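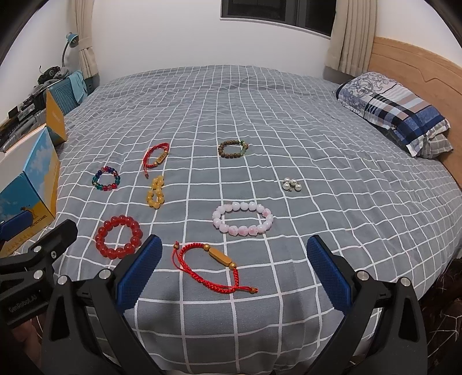 Bead and cord bracelets, with a small group of pearls, on a grey grid duvet.

Dresa Adornment Study Circle > Members' Forum > Storage and Care > Beaded and corded bracelets: one box or several?

Beaded and corded bracelets: one box or several?
Replies: 8
Views: 600

brirna_branch
Posts: 251

The Brirna branch seeks members' guidance on the storage of a small group of bracelets intended for the lending collection. The group includes two bracelets of red braided cord, each with a larger bead set in the braid, a red bead bracelet, a honey-yellow one, a pale pink and white one with marbled beads, a multicoloured glass one, and a dark brown wooden one with a few green stone beads. A small cluster of pearls is to be recorded with them.

Our present intention is to place the whole group in one white cardboard box with a divider. The storage guide permits a shared box for "pieces of like construction". It does not define like construction, and two members of the branch have read the phrase in opposite ways. We would be grateful for a view from those who have managed a lending box before.

machala_registrar
Posts: 3,412

The phrase refers to how a piece is held together. A bracelet of round beads strung in a ring is one construction. A braided cord with loose tails is another. Under that reading the cord bracelets should go in a box of their own, or at the very least on the other side of the divider.

The practical concern is the tails. The near cord bracelet has a small bead at the end of its tails, and a finished end of that kind will find its way through any ring lying beside it. Borrowers then pull. We have restrung more than one piece at Machala for that reason.

I would further ask that each bracelet receive its own number before it is boxed. A group number is not sufficient for a loan.

quillfeather

I disagree with the registrar in part. Separate boxes for a group of this size will result in half-empty boxes, and pieces slide in a half-empty box each time it is lifted from the shelf. A single box with a divider is adequate provided that the tails are folded under and held with a loose wrap of tissue.

The wooden bracelet deserves more attention than the cords. Wood and glass should not be stored in contact where it can be avoided, as the harder bead will mark the softer one.

brirna_branch

Thank you both. The branch has no objection to tissue. The divider stands upright across the middle of the box, so that there is a front section with a flat floor and a rear section with flaps. Please see below.

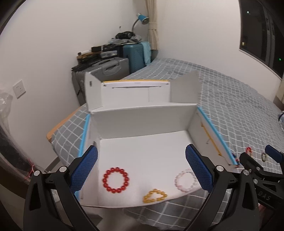 Red, yellow and pale pink bracelets in the front section of the box.

We had in mind the three simple bead rings for the front, with the remainder behind the divider.

machala_registrar

That allocation is acceptable to me. The three rings are of like construction on any reading.

I do have two remarks. The first is that the yellow bracelet is lying in a squashed loop. It should be eased into an open ring. A strung bracelet left with a sharp turn in it takes that shape over a long period, and the first photograph has the yellow one twisted into a figure eight, so I would suggest the habit be corrected at the branch generally. The second is that the pale pink bracelet is difficult to make out against the white floor. A borrower returning the box in poor light could overlook it. A sheet of mid-grey paper beneath the pieces would resolve the matter.

oldthimble

I must raise the tape. There is blue tape along the side walls and yellow tape on the rim of the back section and on the right-hand wall. The guide is silent on coloured tape, though the general position of the Circle has always been that no adhesive should be left where it may touch a piece. Tape edges lift with handling, and a cord tail will pick up whatever is underneath.

I would recommend a new box.

quillfeather

With respect, a new box is excessive. The tape is on the walls and the rim. None of the three bracelets is shown against it. If the branch lines each section with tissue brought up the sides and folded over the top, the matter is closed at very little cost. Coloured edges may even be of use in telling one section from the other, should the branch wish to write "blue" and "yellow" on the loan card.

oldthimble

I accept the lining as an interim measure only. I would ask that the box be inspected at 90 days and replaced if any edge has lifted. I do not accept the loan card suggestion. There is blue tape and yellow tape on the same wall, and a borrower would be entitled to ask which section is meant. "Front" and "back" will serve.

Vratislav Vlček
Storage and Care moderator

I have read the thread with interest and set down the following for the Brirna branch, which may be treated as the moderator's ruling until the guide is next revised in January.

1. One box may be used. The red, yellow and pale pink bead bracelets are to occupy the front section, each in an open ring, on grey paper.

2. The back section may hold the multicoloured glass bracelet and the wooden bracelet, with tissue between them.

3. The two cord bracelets are to be wrapped separately with tails folded under. They may go in the back section if there is room for them to lie flat. Otherwise a second box is required. Measure first, please.

4. The pearls should not be loose in either section. A small lidded pot or a folded paper packet, numbered, is to be used.

5. The box is to be lined as quillfeather describes and inspected as oldthimble describes.

On the question of laying pieces out on a bed, to which no member has objected, the Circle has no rule against it. A soft, level surface is preferable to a bare table for beads of this type. I would merely observe that a plain cover makes a small item easier to find than a patterned one, and that anything not belonging to the group is best moved well away before the box is closed and signed.

brirna_branch

The ruling is accepted with thanks. The branch will measure the back section on Sunday and will report whether the cord bracelets are to be boxed with the others. Individual numbers will be assigned at the same sitting. One member continues to hold that "like construction" ought to include anything worn on the wrist – she has been invited to submit wording for the revision.

machala_registrar

Please send the wording to the registry in addition to the moderator. I shall be submitting wording of my own.

Related discussions
Tissue or cotton for lining shallow boxes
Plimutar branch: return of the blue glass necklace
Restringing – when to refer a piece to the registry
Numbering tags for very small items
Loan cards: proposed changes to the condition column
Storing unmatched pearls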